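The T-shirt is a light pullover top, usually with short sleeves and a round neckline without a collar. It takes its name from the T shape it makes when laid flat. Most are cut from cotton jersey, a knit fabric that stretches a little and is easy to wash.

Early versions were worn as underwear — often by sailors and laborers — and became common outerwear during the twentieth century. Plain shirts are sold in many colors, with black and white among the most common.
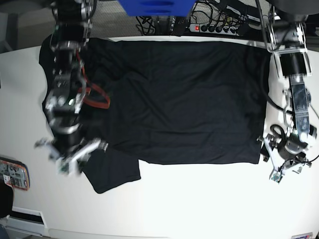
A black T-shirt spread on a white tabletop

See also: Polo shirt, Tank top, Undershirt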